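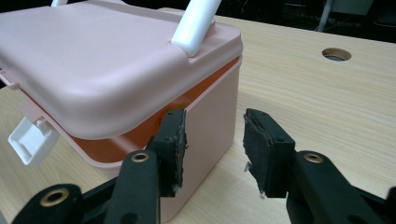

A pink storage box with a white carrying handle.

Ketus sets May release for second album, Turnora

Ketus will release their second full-length album, Turnora, in May on Pincombe Records. The label confirmed the news on April 5, 2018, and put the first single, "Ayaaba," up on the usual streaming services the same morning. The album has 11 tracks and runs a little under 40 minutes. An exact release date will follow once the vinyl pressing is scheduled.

The band has been quiet since the tour behind their debut ended. Singer and guitarist Darcy Nguyen spent most of that break writing at home on a borrowed electric piano, and piano parts turn up on more than half of the new record. The debut had none. Nguyen says the change came from a sore wrist that made it hard to play guitar for long stretches.

"I could manage an hour on guitar and then I had to stop," Nguyen told us by phone. "On the piano I could go all evening. I'm not a good piano player, so the songs came out slower and simpler. When I brought them to the band we tried speeding a couple of them up and it didn't help, so we left them alone."

"Ayaaba" is one of the slower ones. It opens with two minutes of piano and voice before the drums enter, and the full band plays together only in the last verse. Longtime listeners may find it a surprising choice for a first single. Pincombe had wanted to lead with "Cold Side of the Street," a louder song closer to the first album, and that one will now come out as the second single a couple of weeks before the album.

The record was made in two blocks of studio time. The first produced basic tracks for eight songs, two of which were later thrown out. The band went back with five new ones and recorded them quickly, most of them live with very few overdubs. Nguyen produced the sessions with the rest of the group, and there are no guest vocalists. A cello player appears on "Ayaaba" and on the closing track, "Long Weekend."

Asked what the title means, Nguyen said it was a word that had been written at the top of a lyric sheet for so long that everyone had started using it as the name of the project. It doesn't appear in any of the songs.

The full tracklist:

1. Porch Light
2. Cold Side of the Street
3. Ayaaba
4. Second Key
5. What the Neighbors Heard
6. Halfway Down
7. Turn It Over
8. Borrowed Piano
9. Glass Road
10. Nothing on the Radio
11. Long Weekend

"Glass Road" will be familiar to anyone who saw the band on the last tour. It was played most nights as an encore, and an audience recording has been passed around online ever since. The album version has a different second verse and drops the long guitar ending. Nguyen said the band tried the ending in the studio several times and never got a take they liked as much as the live ones.

Turnora will be available as a download, on CD and on vinyl. The first vinyl pressing is limited to 994 copies, an odd figure that comes from an order of 1,000 with 6 held back for the band and the label. Those first copies are on clear vinyl with a printed inner sleeve containing all the lyrics. Later pressings will be standard black. The CD comes in a card wallet with the same lyrics in a folded insert.

Preorders open on the Pincombe website next week. Subscribers to this newsletter will get a link a day early, and orders placed through that link are limited to two copies of the clear vinyl per person. Anyone who preorders in any format will receive "Ayaaba" and "Cold Side of the Street" as immediate downloads. Orders from outside the United States will be accepted, but shipping is charged at cost and may be more than the price of the record.

The debut took a while to find an audience. It sold slowly in its first few months, then picked up after college stations began playing "Dry Season," and has now sold over 3,000 copies on vinyl alone. It has been out of print in that format since last fall. Pincombe says a repress is planned for later in the year, with the original artwork and no bonus tracks.

A short run of shows will follow the album's release. The band is keeping to small rooms and will play Turnora in order from start to finish, with older songs after a break. They are adding a keyboard player for the tour so that Nguyen can move back to guitar for part of the night. The wrist is better, Nguyen said, but long sets are still a problem.

Dates and venues haven't been announced. We'll list them in the next issue if they're confirmed in time, along with ticket prices and age limits for each show. A live session recorded for radio is also expected in May, with three songs from the new album and one from the debut.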